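4.3 Loss of tracking during hand-held recording

The second class of fault concerns the recording side of the pipeline and has nothing to do with the learned policy. During the May sessions at the Mesik site we recorded 2521 demonstrations with the hand-held gripper pair. Of these, 159 were rejected by the automatic check because the estimated pose of one gripper jumped by more than the allowed distance between two consecutive frames. A further 71 passed the check and were found to be wrong only when they were replayed on the arm. We treat the second group as the more serious one, for reasons given below.

Each hand-held gripper carries a rigid cube with printed square markers. The head camera tracks the cubes and gives the position of each hand relative to the operator. A second camera on each gripper looks out over the jaws, and its images are used for visual odometry. The two estimates are fused in the Flelumis logger. When they disagree, the logger is supposed to lower its confidence value and hold the last good pose for up to 5 frames, after which it should mark the episode as invalid.

In the rejected episodes the logger did what it was built to do. Most of the jumps came at moments when a sleeve or forearm passed in front of one cube, or when a cube was turned so that only one face could be read at a shallow angle. A single square marker seen nearly edge-on has two possible orientations that fit the image almost equally well, and the solver switched between them. The resulting error is large and easy to catch.

The 71 accepted episodes failed in a different way. Here the marker estimate was lost for longer than the hold period, but the counter that should have invalidated the episode was reset each time the odometry reported a new keyframe. With the gripper camera pointed up and away from the work surface, most of its tracked features lay on the ceiling and on objects across the room. Repeated ceiling structure gave plausible but wrong matches, keyframes kept arriving, and the counter never reached its limit. The recorded pose drifted slowly, with no jump for the check to find.

People moving through the background made the drift worse in some episodes. We had assumed that they would be removed by the outlier step, as they had been in our earlier trials at Rernetti. The Mesik room is larger and more of the background is far away, so nearby features are fewer and a walking person can account for a fair share of them. Figure 6 gives one view from a gripper camera and one from the head camera.

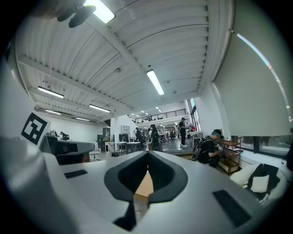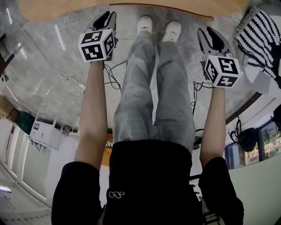
Torres

On replay, the drift showed up as a steady downward offset in the commanded height of the tool. In the worst case the arm pressed its closed fingers into the table until the joint torque limit tripped and the controller stopped. One finger pad was torn and the wrist mount was bent. No person was inside the work cell, and the stop circuit worked as specified. The arm had already been pushing for almost two seconds by then, which is longer than we consider acceptable.

Three changes were made. The hold counter now depends on the marker estimate alone and cannot be reset by a keyframe. Episodes in which the gripper camera points above the horizon for more than a short stretch are sent for manual review. Replay of any new episode is first run with the tool height limited to a plane above the table, and the limit is lifted only after a clean pass.

With the corrected counter, all 71 bad episodes are flagged when the raw logs are processed again. The new rule also flags a number of episodes that replay without trouble. We have left these out of the training set for now. We have not yet tested whether a larger cube would reduce the number of marker losses, and the added weight at the wrist may be a problem in long sessions.

Contact the authors | Copyright and reuse | Back to top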